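Jun 9, 2021 – Ostier cold steep, second go

Same leaf as last time, the dark oolong from Sequeira, end of the open bag. Weighed out 404 g for the big steeper. Water through the carbon filter only, no minerals added back. Lid on, into the walk-in overnight, 17 hours by the timer. Didnt stir. Last batch I stirred halfway and it came out cloudy, so leaving it alone this time.

Pulled it late morning. Color good, amber going to brown at the edges of the glass. Smell is the best we've had: baked pear, a bit of toast, something like raisin skin. Taste thinner than the smell promises. Tannin very low. Would be fine straight over ice, but the milk version needs more behind it.

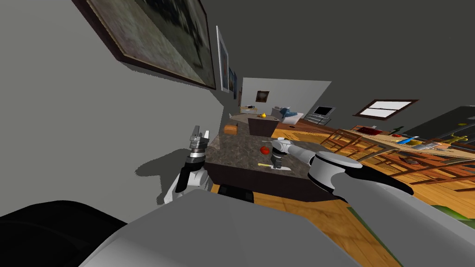 Gripper over the yellow-handled knife, countertop.

Milk tests, all with the Ostier base:

Whole milk – flattens it. Tastes like cold milk that stood near some tea.
Oat (Camis, the barista one) – much better, the cereal note sits with the roast. Slightly slimy at the end.
Almond – no. Split within a minute, threw it out.

So oat, and either a stronger base or less milk. Karthik wants less milk, I want stronger base. Trying both tomorrow. If we go stronger NOT by steeping longer, the long ones got a wet cardboard thing in the finish. More leaf, same time. 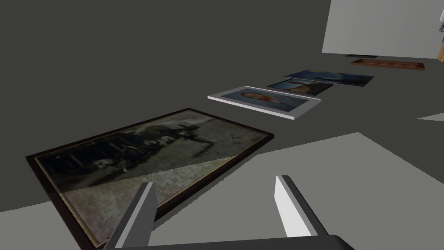
Sweetener next. Brown sugar syrup hides the pear completely. Honey is nice but takes over, and then we're selling a honey drink. Date syrup is the surprise, a small spoon rounds out the middle and you can't really pick it out. Leaves a sediment though, needs straining through the fine cloth before it goes in. For the bottle label, I'd still go with the colors off that old framed photograph, faded sepia and gray, dark brown border and the narrow gold edge inside it. Close to the color of the drink with oat in. Karthik thinks sepia reads as stale on a fridge shelf. He may have a point, will mock up one on cream stock and see.

Cuvel samples (the roasted barley, not the malt) arrived. Tried a pinch in the basket with a small side steep. Adds body right away, coffee-ish. Too much and it's barley tea with an oolong accent. Worth a proper trial, low dose, added for the last part of the steep only.

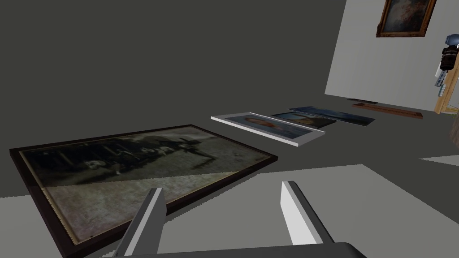 Framed black-and-white photo, gold inner lip.

Straining: paper filter is too slow for the big batch, clogged on the second jug. Back to cloth bag then paper. Rinse the bag first, it still smells of the hibiscus run. Need to order a second bag and keep it for the pale and roasted teas only.

Bottled 13 for shelf checks, clear glass, crown caps. Three of them have the date syrup, marked with a dot on the cap. All in the walk-in, bottom shelf, away from the door. Open one every few days, write down smell first and then

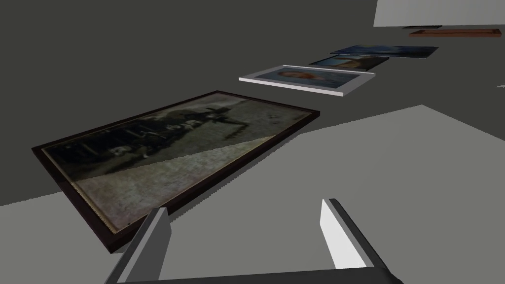

taste, then look for haze against the window. Do it in that order please, last time the notes were all about haze and nobody had written what it tasted like. Anything fizzy goes straight down the sink and gets noted here.

Also cold vs room temp tasting: base seems sweeter once it warms up a little. Might mean we are judging it too cold. Repeat with the stronger one.

To do
– more leaf, same hours, compare side by side
– Cuvel barley, low dose
– date syrup strained, check sediment after a night
– ask Karthik Begum for the Sequeira reorder price, need an answer before the July menu
– descale kettle (its bad)
– pH strips, we're out agian

Contact the test kitchen | © 2021 | Back to top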